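Speaker notes – "Breathing at home: what we ask and what we forget to ask"
Respiratory nurses' study day, Pollow
Speaker: Khrystyna Koval

Slide 1. Title

Good morning, thank the organisers, thank Sanaa Hegazy for the invitation. Say that I speak slowly on purpose and that questions are welcome during the talk. I have 30 minutes. If I am late at slide 5, leave out the part on inhaler technique, because Tarek Tahiri will cover it after lunch.

Slide 2. Why asthma in adults, and why the home

Most of us were taught asthma as a disease of children. In our clinic at Cositz the larger group is adults, and many of them had their first symptoms after the age of forty. Asthma is a long-term inflammation of the airways. The muscle around the airways tightens too easily, the lining swells, and there is more mucus. The narrowing changes from day to day and often from hour to hour, and it can go back to normal, by itself or with treatment.

This changing is what makes the history so important. A patient may blow a normal spirometry at eleven in the morning and be awake with cough at three in the night. So do not say "your test is normal, you have no asthma". Say "your test is normal today".

Slide 3. The audit

We looked at the notes of 1,453 adult visits. Explain that this was a simple reading of notes, done by Marcela Kopecký and me in the evenings, and it is not a trial. We asked one question: is there anything written about the home of the patient, apart from smoking?

In 300 of these visits there was something. Pause here. Very often it was one word only, "cat" or "damp".

Smoking was written down nearly always. The reason is simple, the form has a box for it. Where the form has no box, we depend on our memory and on the time that is left.

Slide 4. What can be asked in two minutes

Read the questions aloud, they are short.

When are your symptoms worst, and in which room are you then?
Do you feel better when you are away from home for some days?
Do you cook with gas, and do you open a window or use the extractor?
Is there a wall with black spots, or a smell of damp?
What do you clean with, and is it a spray?
Who else smokes in the home, or on the balcony?

The second question is my favourite. Patients often tell us that they sleep well at their sister's, and they have never thought that it means something. It does not prove anything, of course. People are also less tired on holiday, and they may use the inhaler more regularly or less regularly. But it tells us where to look.
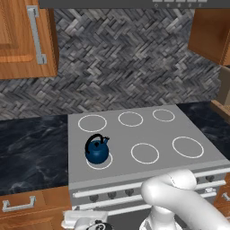

About cooking, be careful with the words. Gas flames produce nitrogen dioxide, and frying produces fine particles also on an electric hob. For some people with asthma this irritates the airways. We cannot tell a family on a small income to buy a new cooker. We can tell them to use the extractor from the beginning of cooking and to leave it on some minutes after. Ask if it leads outside or only blows the air back through a filter. Many patients do not know, and it is a good small task for the next visit.

Sprays: I ask patients to put the product on the cloth, and never to mix bleach with other cleaners. Most accept this easily.

Slide 5. A patient story (she gave permission, details changed)

Woman of fifty-two, works in a bakery office. Cough for two years, treated four times as bronchitis. Normal chest X-ray. Peak flow diary for two weeks: clear difference between morning and evening, lowest values early in the morning. Behind the bed there was mould on an outside wall. She started a low-dose inhaled steroid, the landlord repaired the gutter, and the bed was moved.

She improved. I must say clearly that I do not know which of the three helped. Probably the inhaler did most. Do not let the audience leave with the idea that moving a bed treats asthma. The preventer inhaler stays the basis, and stopping it when one feels well is the commonest mistake I see.

(If late, go directly to slide 7.)

Slide 6. Inhaler technique, short

Ask the patient to show, do not ask if they know how. With a spray inhaler: shake, breathe out, slow breath in, hold the breath. With a dry powder device the breath in must be quick and strong. Two different devices at once confuse people. Rinse the mouth after a steroid.

Slide 7. What we changed

We added four lines to the form. Shaimaa Tawfik translated the questions into Arabic, and the clinic in Benkirane now uses the same sheet. In the first month after the change we checked 89 visits, and the home was mentioned in most of them. I would like to repeat this in May – after a few months the new form is not new any more, and people begin to skip lines.

Slide 8. Questions

Likely questions: air purifiers (evidence is mixed, do not promise), pets (test first, then a calm conversation), house dust mites (mattress covers alone usually disappoint).

Paper copies of the sheet are on the table by the door, English on one side and Arabic on the other.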